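Home | Freshwater | Shrimp & Snails | Plants | Guides | Contact

Search this site... Go

How to Drip Acclimate Cherry Shrimp

Updated 2024-01-26

Cherry shrimp handle a wide range of water, but they don't handle a fast change from one kind to another. Most losses in the first week come from moving them straight from the bag into the tank. Drip acclimation takes an evening and costs very little.

What you need

A clean bucket or tub that has never held soap, a length of airline tubing, a small plastic valve, a soft net, and a thermometer. I use the Vasten valve because it holds a slow drip without creeping open. If you don't have a valve, tie a loose knot in the tubing and tighten it until the flow slows down.

You should also have a test kit that reads ammonia, nitrite, GH and KH. A TDS meter is helpful but you can get by without it.

Before the shrimp arrive

The tank should be fully cycled, with ammonia and nitrite both at zero. I like to see some algae or biofilm on the glass and wood too, as young shrimp graze on it all day. A tank set up at the start of the month is usually not ready by the end of it. If you are starting one now, plan on buying shrimp in late February at the earliest.

Turn the tank light off an hour before you begin. If your filter has an open intake, put a sponge over it. Baby shrimp will go straight through the slots on most hang-on filters.

Step 1: Float the bag

Float the sealed bag in the tank until the temperatures match. Twenty minutes is enough in most rooms. Orders that shipped in cold weather may need longer, so check with the thermometer.

Step 2: Move them to the bucket

Open the bag and pour the shrimp and their water into the bucket. Tip the bucket on a folded towel if the water is too shallow to cover them. Test this water for TDS and write the number down. My last group from Wudurberg Aquatics came in at 300, and my tank was at 178. A gap that size calls for a slow drip. 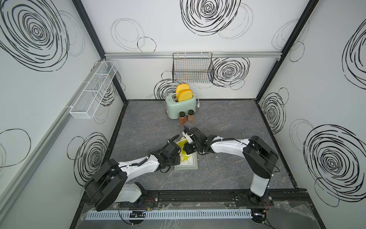 Step 3: Start the drip

Put the bucket on the floor, below the level of the tank. Clip one end of the tubing inside the tank, start a siphon, and set the valve to two drops per second. For a large gap in TDS, go down to one drop per second and let it run longer.

Keep the drip going for 3 hours. If the bucket gets too full, take out half the water and carry on. Check the temperature now and then - a bucket on a tile floor cools off faster than you would think.

Step 4: Test again and transfer

When the bucket water reads close to the tank water, the shrimp are ready. Net them a few at a time and lower the net into the tank so they can walk off by themselves. Don't pour the bucket water in. Shipping water can carry ammonia, and sometimes hitchhikers such as planaria.

After the move

Leave the light off until the next morning. The shrimp may look pale for a day or two and hide behind the plants. Color comes back once they settle in.

Skip food the first day, then offer a piece small enough to be gone in two hours. Take out anything left over. Hold off on water changes for a week unless a test shows ammonia or nitrite, and keep later changes small. Molts on the gravel are normal and can stay where they are, as the shrimp eat them for the minerals.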